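Flirkura sparkling water maker, after six months
July 26, 2025

I bought the Flirkura in January, when it was very hot and we were carrying home mineral water from the shop two times each week. My back was not happy with this. Now it is winter and we still use the machine every day, so I think I can write a fair review.

First, the size. It is tall but narrow. Before you buy, please measure the height between your counter and the upper cupboards, and remember the lamp if you have one mounted under there. I measured only to the cupboard and I was lucky. The machine needs no power point, so you can put it anywhere. I like this, as our power points are already taken by the food processor and the kettle.

The bubbles are good. Three short presses give a soft fizz, five presses give something close to the bottled water I grew up with. The water must be cold from the fridge. With tap water the gas goes in badly and half of it comes out again when you open the cap. 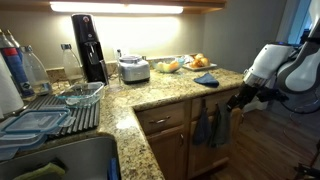
The bottles are my first complaint. Flirkura gives you 2 in the box, and for our family this is too few. One is always in the fridge and the other one is always finished. I bought an extra one from Mahasneh, which fits well but the cap is a little stiff. None of them can go in the dishwasher, the plastic becomes cloudy. I wash them by hand with lukewarm water and leave them on the mat to drain with the other dishes.

For flavour we use only fruit. A squeeze of lemon or orange in the glass is enough. Please do not put juice in the bottle before you add the gas. I did it once and I was cleaning the wall for a long time.

My second complaint is the black glossy front. It looks elegant in the shop, but it shows every fingerprint and every dried drop. I wipe it each evening with a soft cloth. If there was a matt version I would take it.

The gas cylinder lasts us roughly 100 bottles if we are careful. I exchange it at Draltgate, where the staff are friendly but often they have no full ones left, so telephone before you go.

I would buy it again, with one more bottle from the beginning. Four stars from me. I took one away for the fingerprints and the caps.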